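Step 4. Set the exposure before you compare grippers

Okay, the Kestance jaws are bolted on and the cable's clipped down, so now we get to the fun part!

1. Open the camera page on the controller and turn auto exposure off.
2. Type in 500 and hit Save.
3. Open the jaws all the way and park the arm over the bare tabletop. 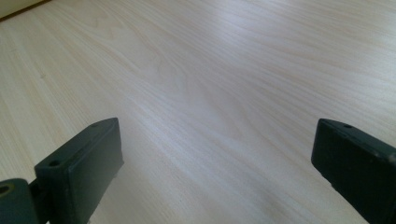 Exposure is where I lost most of my first evening with the Hrubý controller (I kept blaming the lens). What you're after is dark fingers you can still read against a pale top. Look for the little round holes on top of the fingers, and if they melt into the black, go up 2 steps. A soft band of glare on the wood grain farther back is fine by me – I only worry when it creeps down between the fingers.

Caution: keep your hands out of the jaws while you save. Mine twitched once!

4. Swap in the Stundanetti jaws and do it all again with the same number.

Note: firmware 6 forgets the setting after a restart, so write it down.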